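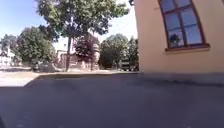 Surface Condition Gallery: Skerkiseck Park Lanes

The lanes at Skerkiseck are service roads first and footpaths second. They carry the mowing equipment, the delivery vans for the Stoyanova hall and, from May on, most of the foot traffic between the lower gate and the gardens. The stretch beside the peach-colored building is on the list because the asphalt runs straight up to the gray base strip of the wall, with no visible curb between the two. Runoff on a section like that has to be handled by cross slope alone. Drita Zupan surveyed it by level and tape and logged the fall every 50 feet. Light patches and faint scuffs were recorded as surface wear and left out of the repair estimate.

Total lane length in the survey is 1,498 feet. Of this, 314 feet is scheduled for resealing and 106 feet for full-depth patching. The remainder stays on routine inspection. Stations are measured from the lower gate and increase uphill.

Shade matters more to the schedule than it might seem. Sealer cures slowly on pavement that gets little sun, so shaded sections are booked for late morning and stay closed overnight. Open sections can be done in the afternoon and returned to foot traffic the same evening. Hrvoje Petkov keeps the closure plan and posts it at both gates.

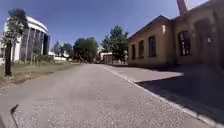

Gray lane with exposed aggregate, looking toward the trees at the far end. Columned white rotunda and dry grass verge at left.

Notes on the verge: the grass is managed separately from the pavement, under the Plulell grounds contract. Edge trimming is done before any sealing so that the full width of the lane can be cleaned. Young trees in the verge are checked for root lift at the pavement edge once a year. A rise of half an inch or more goes into the log as a trip hazard and is ground down or patched.

Notes on texture: a rough surface gives good grip but holds grit. Sweeping is done dry, then with a blower, working from the building side outward. Pressure washing is not used on the older sections, where it can loosen small stone.

Sealer and patch material are supplied by Flurell. Batch numbers are entered on the station sheets, which are kept with the level readings at the grounds office. Corrections to station numbers should go to Drita Zupan before the resealing work is marked out.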